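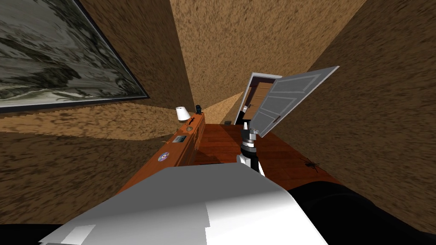

Inicio | Cuaderno | Averías | Simulación | Contacto

Octubre, 16:40. Entorno de dormitorio, tarea de cerrar puerta.

Fallo: el brazo simulado no se detiene al contactar con el canto inferior de la hoja blanca. El controlador sigue integrando error de posición, el par de la muñeca satura y la parada de protección no salta. En el robot real esto habría acabado en daño de la pinza o de la puerta.

Lote de 64 episodios con la política de Tutemura. En 18 el par queda saturado hasta el final del episodio. El primero que revisé a mano se bloquea en el paso 841 y sigue empujando hasta el 1.439, donde corta por tiempo.

Comprobado:
– Malla de colisión de la hoja: correcta, coincide con la visual.
– Bisagra: rozamiento dentro de rango.
– Umbral de par: el fichero de Stoyanova lo da en N·m y nuestro cargador lo lee como mN·m y lo divide otra vez. El valor resultante no tiene sentido y el monitor lo descarta sin avisar.

Lo tercero explica que no haya parada. No explica por qué la trayectoria pasa tan pegada a la puerta. Faraji Mollel sospecha de la calibración de la cámara de muñeca – la vista sale muy inclinada respecto al suelo y la estimación de altura podría arrastrar ese giro. Sin verificar.

Cambios: el monitor aborta la carga si el umbral está fuera de rango. Unidades explícitas en el fichero. Repito el lote con la misma semilla esta noche.

Queda bloqueado el paso de esta política al brazo físico de Ultstead hasta que Edeltraud Bauerfeind firme la revisión de paradas. Pendiente también: mirar si el cargador antiguo se usó en Brernutbridge.

Compartido 3 veces | 0 comentarios

Entradas recientes
Deriva en el encoder de la muñeca
Cajones: contactos fantasma con la malla simplificada
Lista de paradas antes de pasar a hardware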